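The Town That Wants Its Clock Back

12 October 2020

When I moved to Trirkemville, the first thing I learned was not to trust the clock on the market hall. It showed twenty to four when I came with my suitcases, and it showed twenty to four when I went out to buy bread the next morning. People here look up at it anyway. They look up, then they look at the phone, and I have seen the same person do this two times on one walk across the square.

The clock has been stopped for 12 years. Before that it ran badly for a long time, and before that, the older people tell me, it ran so well that the bus drivers set their watches by it. I come from a country where every village has a church with a clock and where a stopped clock is a small shame. So I was surprised that a town could live so peacefully under a wrong hour. I began to ask about it, first in the bakery and later at the town office, where they gave me a folder and a chair.

The folder is thicker than I expected. The movement was made by the firm of Dunstan, which had its workshop two streets behind the station and closed long ago. It made clocks for schools, for mills and for a few town halls along the river. The building is now a store for floor coverings. Over the side door you can still read the last four letters of the name, if the sun comes from the left.

A tower clock is a simpler thing than most people think. A weight hangs on a cable and wants to go down. A row of wheels lets it go down, but slowly, and the pendulum decides how slowly. Everything else is there to carry this movement to the hands, which on our market hall are longer than a grown person. In the old days a man climbed up with a crank every third day and pulled the weight to the top again. The job was paid, though poorly, and it passed from father to son and then to a niece, who did it for 46 years. She is in the folder also, in the form of receipts for oil.

What stopped the clock was an attempt to help it. The town bought an electric winder so that the climbing would no longer be necessary. The motor pulled too hard, a stop did not hold, and one night in December the cable ran over the drum and broke teeth from two of the wheels. The bill for new wheels came in the same month as the bill for the school roof. You can guess which one was paid.
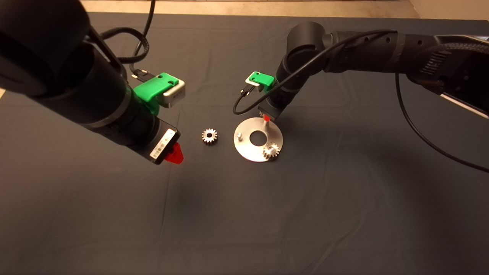
Since then there have been three plans. The first was to throw out the old movement and put a small electric one behind each face. This is the cheap way, and many towns have gone it. The company Droveo sent an offer, very clean and polite, with a guarantee for the motors and a signal by radio that would correct the hands every night. The offer was discussed in two meetings and then it was not discussed anymore. I asked a woman in the bakery why. She said that if she wanted the exact time, she had it in her pocket already.

I have thought about this answer often. It sounds like a joke, but I believe it is the center of the matter. A public clock was once necessary. Without it you did not know when the bank closed or when the train left. Now it has no work to do in this sense, and still people miss it. They miss the sound of the hour too, which I have never heard. My neighbor says that on a wet evening you could hear it as far as the cemetery, and that she always knew by it when to take the potatoes from the stove.

The second plan was to leave the clock as it is and light the faces at night. This was done. I must say it is pretty, but now one can read the wrong time in the dark as well.

The third plan is the one that people are speaking of this fall. It follows what was done in Ollitz, which is a smaller town than ours and has a clock from the same workshop. There the old movement was taken down in pieces, cleaned, and put back with new wheels cut after the old ones. They wind it by hand. In Ollitz 62 households put their names on a list, and each takes its turn for a week. I went there by bus to see it. The stairs are steep and smell of pigeons, and the crank is heavier than it looks. A girl with a school bag was doing the winding with her grandfather, and she changed arms halfway without losing the rhythm. Afterward she wrote the date in a notebook which hangs on a string.

I stayed until the hour was full. Inside the tower you hear it before it happens: a click, then a fan of sheet metal begins to turn very fast, and then the hammer goes back. I had been warned, and still I jumped.

In Trirkemville the list lies open in the library, on the table beside the newspapers. The town has promised to pay half if the other half is found, and the old winding room has been cleared of its nests. Not all are in favor. One man wrote in the comment column that the clock is right two times a day and costs nothing. Under it someone else wrote, in pencil, that the same could be said of him.

My own name stands on the second page. I took a week in winter, when nobody wants the stairs. I have bought gloves for it, and I have begun to look for my old flashlight in the boxes I have not yet unpacked.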